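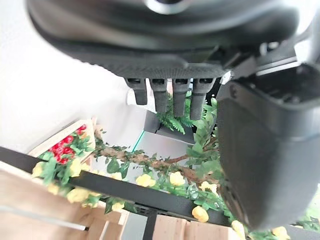
The Bell at Stona

Hadiza Ogunleye ran the last stretch of the harbour road with her coat open and her shoes full of rain, because the ferry from Plirkau had come in early (early, in October!) and she wasn't going to miss the first ringing for anything.

The bell was older than the church. It had been cast in 1741, dropped in the sea on its way over, fished out by the people of Stona and hung up still smelling of mackerel, or so her grandmother always told it. Then it cracked, and for most of Hadiza's life the tower had kept quiet.

"You came!" shouted Thodoris Bakalis from the top of the steps. He had a scarf wound up to his ears and flour on both sleeves, as he'd come straight from the bakery. "Four of us on the rope, and you're the fourth. I told them you'd make it."

"I've never rung a bell in my life."

"Me neither! Isn't it marvellous?"

It was dark inside and smelled of candle wax and wet wool. Old Okonkwo was already there, rubbing his hands, and beside him his niece, who had walked down from the farm in her father's boots. The rope was new, pale as straw and thick as Hadiza's wrist. She put her palm on it and felt the whole height of the tower above her, humming a little in the wind.

"When the clock says nine," said Okonkwo. "Pull down long and let it take you up again. Don't fight it."

They waited. Somebody's stomach growled and the niece got the giggles, and then all of them had the giggles, even Okonkwo, and they very nearly missed it.

"Now!"

They pulled. For a moment there was only a creak, and dust came down in their hair. Then the note rolled out over the roofs, deep and wide and a bit sour at the edge, exactly as her grandmother used to sing it over the washing-up. Down in the harbour a boat sounded its horn. Doors were opening all along the street.

"Again!" yelled Thodoris, and the rope lifted Hadiza clean off her wet heels.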